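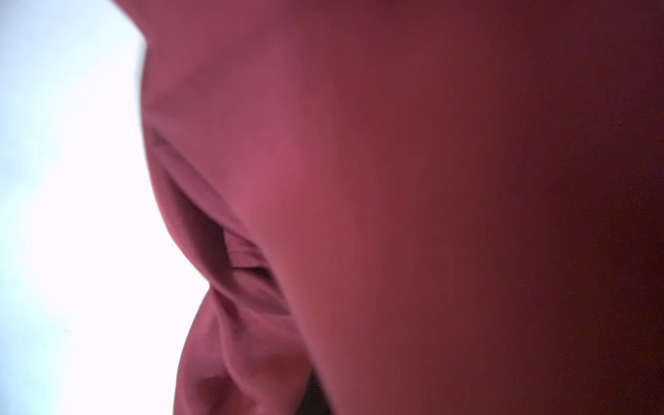 Home | About | Programs | Visit Reports | Contact

Visit to the Treltar Manipulation Laboratory, Orkness
April 2022

Representatives of the Whitfield Automation Centre visited the Treltar laboratory at Orkness to review its comparison of end effectors for handling soft goods. The visit followed an invitation extended in November and formed part of the Centre's program of exchanges with regional partners.

Print this page | E-mail this page

The delegation was received in the main workshop and given an outline of the comparison. Treltar is assessing 2 gripper types on garments and household linen: a parallel unit with tapered fingers, and a wider unit supplied by Berkow with compliant pads. At the time of the visit 465 grasps had been logged over six weeks. The laboratory records each attempt as a single-layer pick, a multiple-layer pick or a miss, and it is the second category that has occupied most of its attention.

Staff reported that the tapered fingers enter a fold more readily and release more cleanly. The Berkow unit holds heavier cloth with less slip, but tends to gather a second layer when garments lie on top of one another. Of the multiple-layer picks reviewed with the delegation, 38 were attributed to the wider pads. The laboratory considers these figures preliminary and asked that they not be used for purchasing decisions.

Camera placement was the second subject of discussion. Treltar uses a wrist camera on each arm together with a fixed view of the cell, and has found that neither is sufficient alone. Close to the cloth, the wrist view loses weave and edge detail, and the controller must rely on shading within the folds.
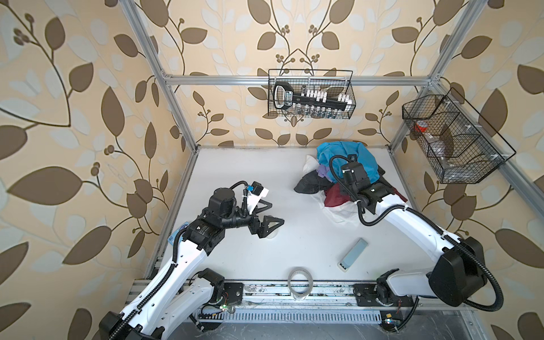 The value of the fixed view was considered at some length. It allows an operator to judge the approach of both arms together and to note items lying near the work. With the right gripper pressed into a heap of clothing that included turquoise, black, dark red and white pieces, the wrist camera above it could not be expected to show the left arm or the roll of clear tape near the base rail. Delegates asked whether the wallpaper, with its large leaf pattern, affected segmentation. Treltar advised that a patterned background is retained deliberately, as plain walls had given results that did not carry over to other sites.

The Centre will host a return visit at Whitfield, where the same garment set is to be run on its own controller. Delegates wishing to attend should advise the program office in writing.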